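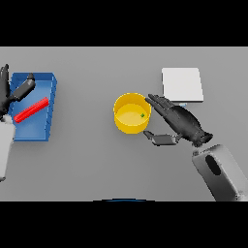
*Simulated tabletop task with two robot hands, a blue tray and a yellow cup. Rendering: Orow.*

**Orow publishes simulation results for two-handed household chores**

TILBERG, July 26, 2024 – Orow today released the results of a simulation study on whether two-handed robots can do small household and shop-floor chores without help. The short answer in the report is: some of them, slowly, and not yet well enough to leave alone.

The study covers 9 chores, among them clearing a table, sorting small parts into cups and trays, and putting objects back where they belong. Each chore was broken into short tasks and run in a rendered workspace with a plain gray tabletop and simple colored objects. The full set contains 2,109 trial runs, carried out between April and this month.

Picking up a single rigid object and placing it in an open container was the most reliable task. Results dropped when both hands had to work on the same object, or when a container had to be held steady while something was taken out of it. Small objects close to a wall or rim were the most common cause of a failed grasp. Of the failed runs, 228 ended with a container tipped over or pushed out of reach.

Orow makes no claim that the results carry over directly to a real kitchen or packing bench. Friction, soft materials and poor lighting were left out of this round. A smaller set of 209 runs will be repeated on physical hardware at the company's Fusudstead site, using the same task list and the same scoring rules. A run counts as complete only if every object ends in its assigned place and no other object has been knocked over.

The scoring rules were written with Londoño, a packaging firm that supplied the shop-floor tasks. Londoño has no plans to install the system at this stage.

The report, the task list and the scoring rules are available from Orow on request. Results from the Fusudstead tests will be published separately, including failed runs.

**About Orow**
Orow develops control software for two-handed robots and is based in Tilberg.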